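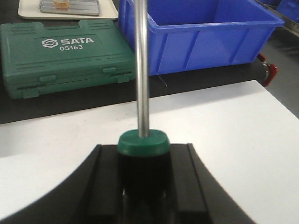
Section 4 of the Sorov cell guide covers the part of the job that still belongs to you, which on most shifts is more than the brochure let on. The arms do the reaching. You do the deciding, the tidying and the paperwork. When a tool is between the fingers, green cap up and black grip below, leave it alone. It has been claimed.

Workberg Help Centre
Home | Guides | Cells and Lines | Spares | Contact

4.1 Before the shift

1. Clear the white table. Your coffee counts as an obstruction.
2. Put the tool case on the belt with its lid closed and the blue bin beside it, open side up.
3. Walk the belt end to end. Anything that lives in your locker should go back there.
4. Press READY and wait 30 seconds. Pressing it again restarts the wait.
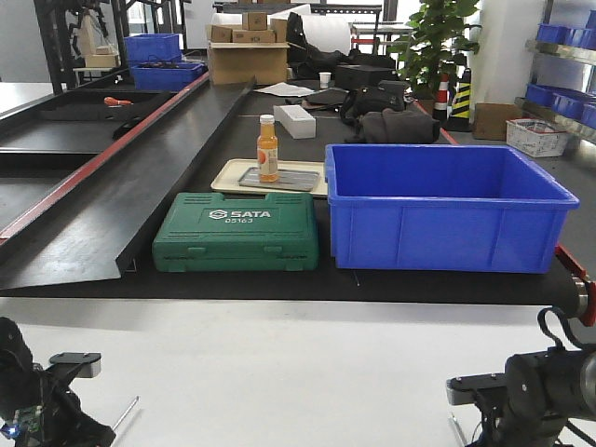 Figure 4-1. Belt with tool case and blue bin, one arm at each front corner.

NOTE: Operators at the Macapagal plant used to walk tools to the line themselves. They now stand at the Brasura panel and approve each pick. Their feet are happier — their opinions of the panel vary.

4.2 Checking a grip

1. Pause the cell from the panel. Shouting has no effect on it.
2. Look at the handle. The fingers should close on the black part, with the green cap clear above them.
3. Check that the shaft is near vertical. A slight lean is acceptable.
4. Choose ACCEPT or RETRY. After 2 retries the cell stops and asks for a person, meaning you.
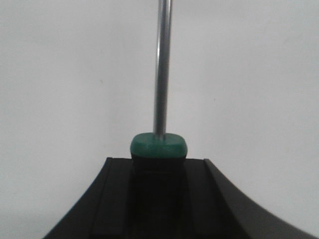 Figure 4-2. Screwdriver held by the handle, shaft up.

CAUTION: Never pull a tool out of closed fingers. Use RELEASE, with your other hand under the handle.

4.3 What goes in the log

Record every retry, including the embarrassing ones. Finger pads are due for replacement at 2,000 picks, and the counter doesn't reset itself. Allow 25 minutes for the swap, more if someone has borrowed the hex keys.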